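Folding the Big Fuzzy Stuff Without Losing Your Mind

I put off folding anything thick and fuzzy until there's no place left to sit. Dark blue-teal fabric like this is the worst for it, every bit of lint in the house shows up!

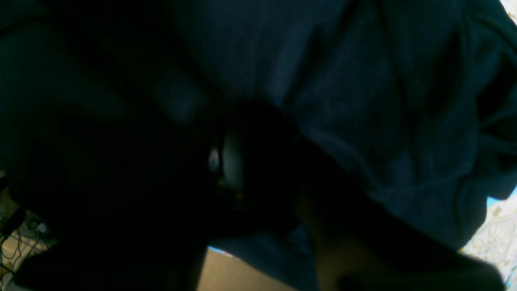
Nadhirah Sutanto wrote in to say she gave up on the floor method years ago: I hang mine over the back of a door first and let it drop for a few minutes, then I pinch the corners together while it's still hanging. Half the creases fall out by themselves and I don't have to crawl around after the far corner.

I tried her door trick on our oldest blanket and I'm a convert, with one change. Our doors are narrow, so I use the shower rod (wipe it down first, ask me how I know). Slide a hand up under the folds and shake from the inside - it works much better than slapping at the outside, and you find the sock that came through the dryer with it.

A few other things I do now:

Brush before you fold. A dry rubber dish glove dragged in one direction picks up hair and fuzz faster than any sticky roller I've bought. Go lightly over the brushed side.

Fold in thirds the long way, then roll. My halves-and-halves-again stack used to slide off the closet shelf every time I opened the door. The rolls stay put, and I can get 6 of them across the top shelf if I put the fat ones at the ends.

Skip the fabric softener. It left our fleece kind of waxy, and it took 2 washes to get it back. Cool water, low heat, and pull it out a little early. I drape it over the banister to finish.

Wash darks with darks, I mean it. I put a navy throw in with a load of new white towels last June and I was picking specks off until we had the tree up.

If you have a really heavy one, get a second person to hold the far end. Walk your corners to theirs, let them grab the new fold at the bottom, and walk in again. My husband grumbles but he's gotten pretty good at it.

Next up is the linen closet floor, and I'm going to need more baskets.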